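Nedell Plot Summaries

Plot summaries of disaster movies, mostly the kind where a scientist is ignored in the first act. Each summary is split into sentences, and each sentence is tagged with the character it belongs to and whether that character is alive at the end of it.

Version 3, 14 April 2018. Replaces all earlier versions, including the one called "final".

What's in it

There are almost 1000 summaries, one movie each. They were written by members of the Stanlow film club for its printed program, which ran them in full, endings included. The club took the view that if you didn't want to know the ending you should have come to the screening.

The movies cover floods, fires, volcanoes, runaway trains, and a large number of things that come out of lakes. Remakes are separate entries. Director's cuts are separate entries only when somebody different dies. 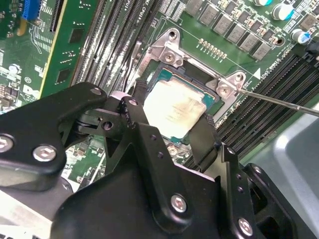
Files

summaries.txt – one summary per block, blank line between blocks
sentences.csv – one sentence per row
characters.csv – one character per row
fates.csv – who ends up how, where the summary says so
spelling.txt – variant spellings of character names, see below

Everything is UTF-8. The commas inside sentences are quoted properly now. They weren't in version 2, and a volcanologist was split across several columns.

Columns in sentences.csv

movie_id: a short code. It sorts by the order in which the club showed the movie, and the club had no system.

sent_no: starts at 1 for each movie.

text: the sentence as printed, with the club's typos left in.

who: the main character in the sentence. "NONE" if the sentence is about weather.

alive: yes, no, or unclear. "Unclear" covers comas, faked deaths, and anyone last seen walking into fog.

reveal: yes if the sentence gives away something the movie holds back until its final reel. Summaries from the Pumico years have a yes in nearly every first row.

How the tags were made

The program pages were scanned, run through text recognition, and corrected by hand. The tags were added afterward by 3 readers working separately, with a vote where they disagreed. Most of the disagreements were over "alive". One long argument concerned whether a man on a raft at the end of a flood movie counts as saved, and he is marked unclear, with a note that runs longer than his summary.
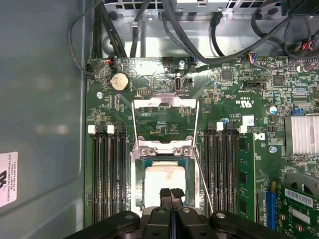

Processor in the socket, load plate open.

Readers worked from the summary alone. If the summary forgets to mention that the mayor drowned, the mayor is alive as far as this data is concerned, and the same goes for dogs. We had a request to correct these against the movies themselves. That would be a different dataset and we would like somebody else to make it.

Known problems

Names drift. The club's writers often took down names in the dark, so a geologist can be Hal in one sentence and Hank in the next. Both spellings are kept in the text, and spelling.txt maps them to a single character. It does not try to say which one is right.
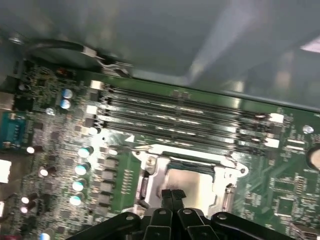
Job titles drift too. "Doctor", "professor" and "expert" get used for the same person, sometimes in the same sentence, and there is one "doctor" who turns out in the last row to be a dentist. We tag people by name wherever there is one and by title only when there isn't.

Tenses switch. Many summaries start in the present, fall into the past when the dam breaks, and never recover. If you are training anything on verb forms, use something else.

A batch of 8 summaries, all from one January program, describe movies we could not match to any known title. They may be real movies under local titles. They may be a writer who missed the deadline and improvised. They are flagged "Ngcobo" in the movie_id, after the hall where they were supposedly shown. Two of them are the best plots in the set.

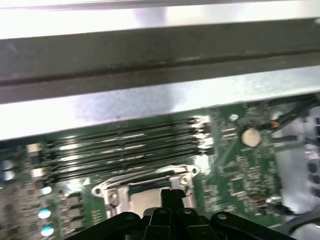 Suggested uses

Tracking characters across short texts. Spotting spoilers. Studying how people retell a story when they have a page to fill and the printer is waiting.

Uses we'd advise against

Deciding what to watch. The summaries are loyal to whatever the writer remembered, and at least one covers the second half of a movie only, with no explanation. Drawing conclusions about real disasters is also a bad idea, unless yours involves a lake.

Splits

The train and test files are split by movie, so no summary appears in both. Remakes stay on the same side as their originals. We learned to do this after a model trained on version 1 showed an uncanny talent for predicting who would fall into the crater.

Changes since version 2

Quoting fixed in all CSV files
Duplicate avalanche removed
Column "dead" renamed "alive" and its values flipped – please check your scripts
Raft note added

Terms

Free for research and teaching. Credit the Stanlow film club and name the version you used. Corrections are welcome if they come with the movie_id and the sentence number. Please leave the raft alone.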